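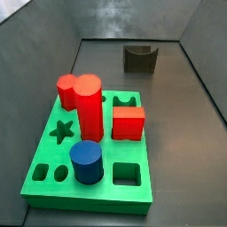
Green shape sorter with red and blue blocks

Which toys are worth keeping for a toddler group in a village hall?

Joyce Biwott
We're starting a Monday morning group in Mirstead in July and I'm so excited! The cupboard we've been given is tiny and people keep handing me carrier bags of toys. We have up to 11 little ones coming, mostly between one and three. What gets played with week after week, and what can I politely pass on?

Rigoberto Ibarra
Lovely project! I helped with the Cisneros Road group for 4 years and the simple things won every time. Keep the shape sorters, stacking cups, chunky puzzles and anything with wheels. Pass on whatever needs batteries – you'll spend the whole session hunting for a screwdriver.

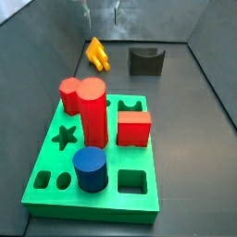
Also, go easy on how much you put out. We did one mat for building, one for pretend food and a corner with books and cushions, then swapped things over the next week. The children greeted the same old bricks like long-lost friends! Do check each bag for small parts before it goes in the cupboard, and wash soft toys first.

Skusard
books!! you can never have too many board books. ask the library if they sell off old stock, ours did and we got a whole crate. bubbles for the last five minutes too, they go mad for them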